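Storage and Cleaning at the Bathroom Vanity
Project report, Geum-ok Geum
Apr 27, 2023

The Cultadier project looked at how easily a vanity counter can be wiped down when it has a curved front. I visited four bathrooms and recorded where bottles were kept before and after each cleaning. Marble took longer to dry than I expected – nearly 6 minutes in one case. A low backsplash made the back edge easier to reach, but dust still collected under the mirror.

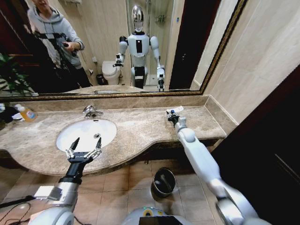 Which part of the counter should be cleaned first?
Start at the backsplash and work toward the front edge, so the crumbs and water end up in one place.

Contact: Finberg student projects office
Back to top
This site uses cookies. Accept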